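4.2 Release timing and audience return

The second part of the study looked at how release timing affects whether viewers come back to a streaming miniseries. We followed Stasia, a six-episode drama on the Dament service, through its full run. The sample was 373 subscribers who had watched at least one episode in the first week. Each kept a short viewing diary and answered a survey after the finale. Chávez handled the diaries and Cattaneo coded the open answers.

Viewers were placed in two groups by habit. Weekly viewers watched each episode within two days of release. Delayed viewers let two or more episodes build up first. Diary entries with no time given were left out of this step. 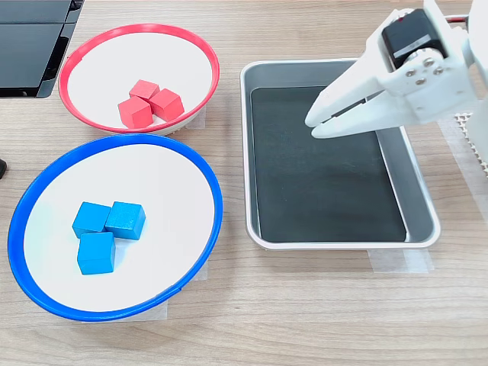 4.3 Results for weekly and delayed viewers

Weekly viewers were more likely to finish the series. They also named more supporting characters in the survey, although many mixed up the two sisters in episode three. Delayed viewers wrote less about single episodes and more about the ending. In 19 diaries the viewer changed from one habit to the other, nearly always after the fourth episode. These cases were kept in the group where they began.

Figure 3. Cubes, tray and rimmed plates on the wooden tabletop. 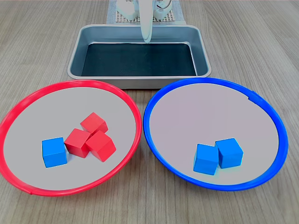
4.4 Comparison with an earlier series

Arango, an older title on the same service, was released all at once. We had roughly 700 survey answers for it but no diaries, so only the closing questions could be compared. Interest in a second season was close to that of the delayed group for Stasia. Recall of minor characters was lower than in either group. The Arango survey was sent out later after release, and this may explain part of the gap. A further 17 answers were dropped as duplicates.

We did not test whether trailers or cast interviews changed viewing habits. Several diaries mention them, mostly in the first week.

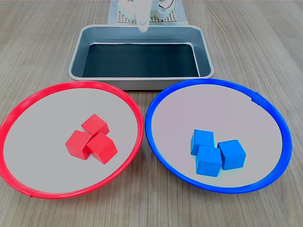

Gosovness, Dec 22, 2021

Revised version. The group sizes in Section 4.2 were checked again against the diaries, and the wording of the fourth survey question was corrected in the appendix. The results are unchanged.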